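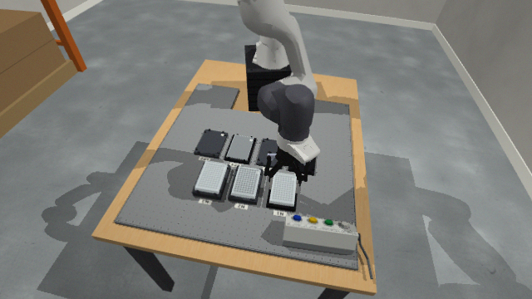
Search this site Enter keywords Go

Print this page | E-mail this page

Filed under: Workshop news, Straps & bracelets, Grant updates

Progress report to the Grornside small makers' fund, 13 Feb 2024

Hi all, and thanks for bearing with me while I got this typed up! When I last wrote, the Mao was still a strap design on graph paper (plus one very ugly prototype that I wore anyway). It's now a real canvas watch strap with a proper leather lining, and we've cut and stitched 400 of them in the 20 mm width.

The stitching went better than I'd feared. The lining, not so much. Our first batch of leather stretched at the buckle holes, so I pulled 30 straps and redid them with a thinner hide from Jutness, who were very nice about the rush. That set us back two weeks and ate most of the cushion in the materials line. I'm still under budget, just not by as much as I bragged in the fall.

Money so far: $3,734 spent out of the grant, nearly all of it on canvas, hides and buckles. The biggest single item was $900 for the cutting dies, and I'd buy them again tomorrow. Cutting by hand was killing my wrists.

Zestuvness has agreed to carry the olive and the navy in its shop, and wants a gray one too (I'm dragging my feet, because the gray canvas frays like crazy). The quick-release pins are fine on everything except older cases with drilled lugs, so those orders get plain spring bars for now.

Still to do before April: the 22 mm width, packaging that doesn't crease the long end, and a decision on the gray. I'll send receipts separately once I find the one for the thread.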